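Can a robot strip old desktop PCs yet?
Posted May 6, 2026 in Repair & Reuse

Our shop has 246 retired office towers to take apart. My boss read about robot arms doing this and wants to hold off on hiring. Is anyone really there yet?
Devendra Dubey

Doubt it. A case is the easy part. The trouble is cables – they sag, they snag, and no two towers route them the same way.

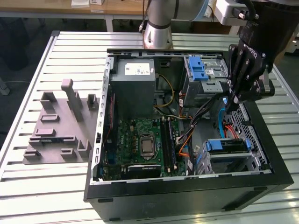 Side panel off, gripper on the black cables near the drive cage.

Holding a bundle is one thing. I'd want to see 90 mixed towers done with no one stepping in before I canceled a hire.
Wistholm

depends on the model. if they're all identical maybe?? ours never are
nalow227

Ask the seller for an uncut video with your own machines. We asked in April and got a brochure.
Lodhi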